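2/2/20
By Balthasar Prantl
4 min read

In praise of the long lunch

My first proper job was in the office at Zascombe, and at noon everybody stopped. Phones went on the hook, the kettle went on, and for 52 minutes (the boss had set it years earlier after some argument about the bus timetable) you ate with whoever happened to be sitting nearby. I was nineteen and terribly shy, and I learned more about the place over egg sandwiches than I ever did at my desk.

I've been thinking about that lunchroom because my niece started work in March and has yet to eat a meal sitting down with a colleague. She has a lovely desk and a good chair, and she eats over the keyboard with one hand on the mouse, like all her neighbours. She says it's fine, she gets home earlier. I believe her, and I still think she's being diddled!

When you eat with people you find out whose mum is crook, who is thinking of leaving, and who knows how to fix the thing you've been swearing at all morning. None of it turns up in a meeting. I once spent a fortnight on a muddle in the Schnyder accounts — a missing 1,525 dollars, as it happened — and the answer came from a bloke in dispatch, over a tub of leftover curry, before he'd even got the lid off.

I know the case against. Some people want the quiet, and after a morning of being talked at I'd never drag them away from a book and a patch of sun. Parents want to finish early for the school run, and good on them. Long lunches can turn cliquey too, and I've sat at tables where I'd sooner have been in the car.

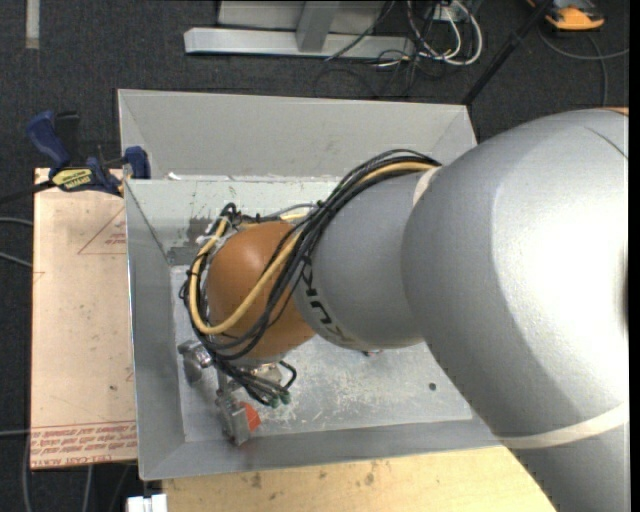 What I'd ask for

A room with a door, a big table and chairs that don't match. A time when the meetings stop, written down somewhere, so the junior people don't have to be brave about it. And the managers should come in and eat there as well, badly packed sandwich and all, at least now and then.

My niece tells me I'm a romantic, and she may be right. I'm taking her out for a pie next week, and she's promised to leave her phone in her bag.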